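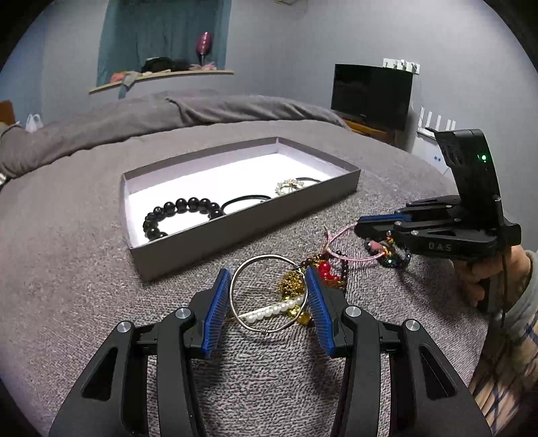 Pearls, chains and one silver ring

Last updated: June

Okay so I finished the Tirnia reread. All of it. I told myself I'd do one issue a night like a normal adult with a job, and then on Monday I sat down after dinner with a bowl of cereal and the next time I looked up it was ten past two in the morning and I was crying over a talking lighthouse. If you've read it you know which lighthouse. If you haven't, please go and read it so I have company.

I should back up. Tirnia is the fantasy comic I was obsessed with in middle school, the one with the salt kingdom and the girl who inherits her aunt's debt to the sea. It ran for years in skinny little black and white issues, and I had a bunch of them, all out of order, because the only place near us that sold comics was the rack by the register at the drugstore and you got what you got. I never read the ending. I didn't even know there WAS an ending until last winter, when Clirkley Comics (the shop two blocks from my dentist, which is how I justify going in) put the fat collected edition in the window. It's 933 pages. It weighs more than my cat. I walked past it for months and then I had a filling done and felt I deserved something.

So, thoughts, before I lose them.

The first stretch is rougher than I remembered. The faces wander all over the place and everybody seems to have the same nose. The lettering is tiny too, and I had to move the lamp closer, which made me feel a hundred years old. But the sea already looks amazing, even in the very first chapter, all those scratchy little lines going in every direction. I used to try and copy those waves on the back of my math homework. Mine looked like hair.

Then you hit the Drurnatham chapters and wow. I'd only ever read the second half of that story, so for something like twenty years I thought the city was already underwater when she arrives. Nope! She's there for the whole flood! There's a two-page spread where the bells are ringing and the water is just coming up the stairs, no words at all, and I sat there with the book open on my knees for ages. My leg fell asleep. I went back and looked at it again this morning before work and it was still that good, with coffee and daylight and everything.

Also I had completely misunderstood the aunt. As a kid I figured she was the villain, because she has the big black coat and she's mean at breakfast. She's just tired! She's been paying that debt by herself the whole time and she's 3,912 coins short, and there's that running bit where she does the sum in the corner of a panel while other people are having an adventure. I thought it was a joke when I was twelve. I have a car loan now. I don't think it's a joke anymore.

Things I still don't like: the sequence with the twin princes goes on forever and I'm pretty sure even the artist got bored, the backgrounds vanish for pages at a time. And the ferryman gets a whole tragic backstory and then wanders off on page 374 and never comes back. Where did he go? I kept waiting for him. I was sure he'd be at the wedding. I flipped back to see if I'd skipped something, and I hadn't, he just gets on his boat and that's your lot.

The ending. I'm going to be vague in case I ever lend this notebook out (I won't, but still). I'd built up so many versions of it in my head that I was kind of scared to get there. In my best version she becomes queen and the lighthouse gets its voice back. What really happens is much smaller and I was a little let down for, I don't know, a minute? Then I read the last six pages over again, slower, and that's when the crying happened. She keeps the key! She keeps the stupid key!!

I went looking online afterward to see if other people felt the same and of course there's a forum, and of course half of it is a fight about whether the key is a metaphor. I read it until my eyes hurt and then made an account so I could say one thing about the ferryman. One person answered right away to tell me he turns up in the Pacheco annual, which I had never heard of. Apparently it was a one-off from a different publisher with a different artist, and it's in color, and some people say it doesn't count. I don't care if it counts. I want to know if he's okay.

So now I'm hunting for the Pacheco annual. I called Clirkley on my lunch break and they don't have it but they wrote my number down, and the guy on the phone got pretty excited and started telling me about the cover, and I had to eat a sandwich in very small bites so he wouldn't hear me chewing. There's one copy for sale online that I could find, and it costs more than the big book did, and the listing says "some water damage," which for this comic I guess is at least on theme. I'm giving myself until payday to be sensible.

Meanwhile I dug my old drugstore issues out of the closet to compare. They smell terrible. I've got 6 of them left, one without a cover, and in the back of one I'd filled in the fan club coupon in purple pen and never cut it out. I'd written my favorite character down as the horse. There's a horse for maybe four pages! I have no memory of loving the horse.

It's late again and I have the early shift tomorrow. The big book is on the chair by the bed and I've put a receipt in at the Drurnatham spread. I might look at it one more time before I turn the light off.

Filed under: comics, rereads, diary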